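Home | Health | Diseases | Places | Random page

Search this site Go

Stalari fever

Stalari fever is a bacterial disease that is passed to people by the bite of infected ticks. It takes its name from the valley of Stalari, where the first known outbreak was recorded. In that outbreak 90 persons became ill, and six of them died. The disease does not pass from one person to another.

Signs and symptoms

The illness begins with high fever, strong headache and pain in the joints. A flat red rash can appear on the arms and the back. Many patients feel tired for several weeks after the fever is gone.
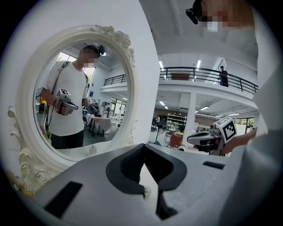
Oval mirror with a carved white frame.

History

The physician Nuala Fahy described the disease while she was working at the district hospital in Cladby. She noticed that most of her patients were shepherds, and that the cases began each year in July. Her colleague Declan McGrath later found the same bacterium in ticks collected near Tully. A survey of the valley tested 1052 inhabitants, and nearly 19 percent of them had antibodies in the blood.

Treatment and prevention

The disease is treated with antibiotics, which are taken by mouth for
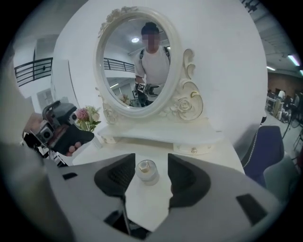
ten days in mild cases. Patients with severe illness receive them in the hospital. There is no vaccine. People who work in high grass are advised to wear long trousers and to check the skin every evening. In Plaselau, where the disease arrived later, sheep are also treated against ticks in spring.

See also: Tick-borne diseases

Last updated 9th June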